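The Ashworth town council heard a pitch this October for a new grocery delivery program, and it left with more promises than numbers. Droveck, the company behind the plan, says it can bring pantry staples to 400 households for less than they pay at the store. How much less depended on which slide was up.
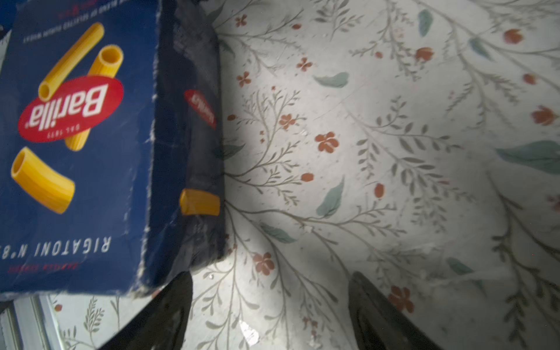

Droveck wants the town to put up part of the startup money and waive parking fees for its vans. In return, it says, families will save 20 percent on dry goods. Asked what that was measured against, Roland Wragg, who spoke for the company, pointed to "typical shelf prices" and didn't name a store. Brand matters here. A box of Barilla rigatoni, the No. 89 in the dark blue package, is not priced like the store label next to it, and a saving on one may be no saving on the other. The handout lists "pasta" and leaves it there.

The company also leaned on a trial in Stirnari, where it says 308 homes signed up. Signing up was free. Wragg could not say how many of those homes were still ordering by the end of the trial — a figure you would think he'd have brought with him.

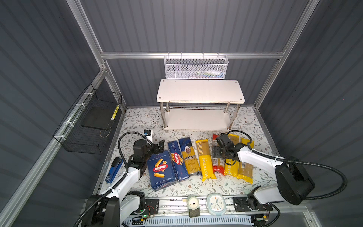 Councilor Jordan Whiteley asked why the town should pay at all if the trial went as well as claimed. She noted that Stastero, a rival service, made a similar offer a few years back and was gone before the second winter, leaving the town with a stack of unused coupons. Wragg said Droveck's costs were lower and that its model was "proven." He did not share the costs.

Supporters in the room said older residents on the north side have a long bus ride to buy food, and that part is true. It was true when Stastero came through, too. The draft contract runs to 70 pages and contains no penalty for missed deliveries.

The council put off a vote and asked for a price list by brand and package size.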